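Home | Products | Manuals | Spare Parts | Contact

Mivach Under-Sink Water Filter
Section 2: Fitting the filter head and first flush

Read this section through before you shut off the water. If your unit was supplied with the Pliseck braided hose kit, use the fittings in that kit in place of the plastic ones.

Before you start

You will need an adjustable wrench, a Phillips screwdriver, thread tape, a bucket and an old towel. Clear the cupboard so you can reach the cold water valve.

CAUTION: Connect to the cold supply only. Hot water will damage the cartridge and void the warranty.

Mounting the bracket

1. Hold the bracket against the side wall of the cupboard and mark the two screw holes. Leave at least 50 mm clear below the filter bowl for changing cartridges.
2. Drill pilot holes. Check what is behind the panel first.
3. Drive in the screws and hang the filter head with the arrow pointing toward the tap.

Connecting the supply

4. Turn the cold valve clockwise until it stops, then open the kitchen tap to release the pressure.
5. Put the bucket under the valve and undo the tap hose.
6. Wrap the valve thread with tape, clockwise, and screw on the tee adapter. Hand tighten, then give it a quarter turn with the wrench.

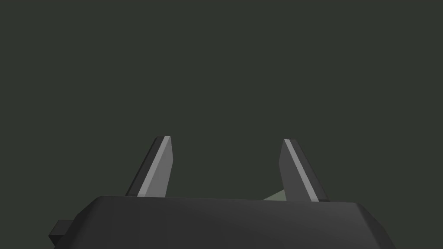 7. Push the blue tube into the inlet port until it bottoms out. Tug it gently. If it moves, take it out, trim the end square and try again.
8. Run the second tube from the outlet port to the filter tap. Avoid tight bends.

NOTE: Older Carretero valves have a wider thread and need adapter part no. 1624, sold separately.

First flush

9. Remove the wrapper from the cartridge, seat it in the bowl and screw the bowl on by hand.
10. Open the cold valve slowly and check each joint for drips.
11. Open the filter tap and let it run for 12 minutes. Grey or cloudy water is normal at first and is caused by fine carbon dust.
12. Close the tap, dry the joints with the towel and check them again after an hour.

CAUTION: Do not use thread tape on the push-in ports.

If a joint keeps dripping, close the cold valve and call the Molurham service desk. Have the serial number from the filter head ready.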